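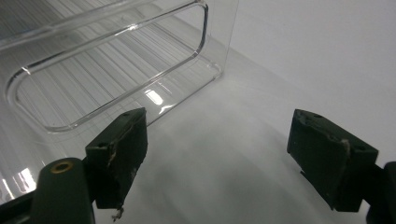
I left the Dandadville neighbours' group chat in October, and I've been meaning to write about it ever since, mostly so I can stop explaining it to people one at a time in the supermarket.

I should say first that I like my phone. I'm not one of those people who wants us all back on carrier pigeons. My sister lives in Penthorpe, a good 4 hours' drive away, and we send each other voice messages while we cook dinner (hers are long, mine are longer). I know more about her week now than I did when we shared a bedroom. So if you've come for a rant about how screens have ruined everybody, sorry, wrong page!

What I do have a problem with is the group chat, and I mean the big ones, where you know maybe a third of the people and the rest are a first name and a photo of a dog. Ours had 47 people in it when I left. One morning I woke up to 31 messages about whether a bin had been moved. I read all of them. I was standing in the kitchen in my socks, getting properly cross on behalf of a bin that wasn't mine, and the kettle had boiled and gone quiet again before I'd even got a cup out.

And the thing is, when I see those same neighbours on the footpath they're lovely. They wave, they ask after my knee. Somewhere between the front gate and the keyboard the manners fall off, and I include myself in that. I once typed "noted." with a full stop to a woman who had lent me her ladder. I still think about it.

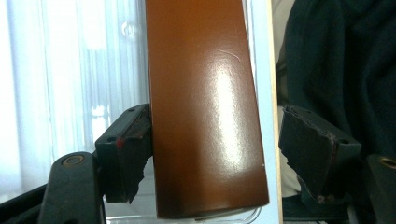
Page last changed: 26th December

A few people have told me I should have just muted it. I did mute it, for eight weeks. Muting is like putting the biscuits on a higher shelf. I knew exactly where it was and I went and looked every night before bed, and then I had the whole day's worth to get through in one sitting, which was worse.

My other complaint is what it does to asking for things. I used to knock on a door if I needed a hand with something heavy. Now you're meant to post it and wait, and if there's no reply you feel a bit of a fool in front of the whole street. A knock only embarrasses you in front of one person, and usually they come out and help.

I'll admit I've missed things. The water was off for a morning and I had no idea. I also missed a street barbecue, and that one stung. But two people have since started ringing me when there's something I should know, and we end up talking about their kids or the garden or what's on telly, and I'm off the phone half an hour later in a much better mood than any chat ever left me in.

My sister reckons I'll be back in by winter. We'll see.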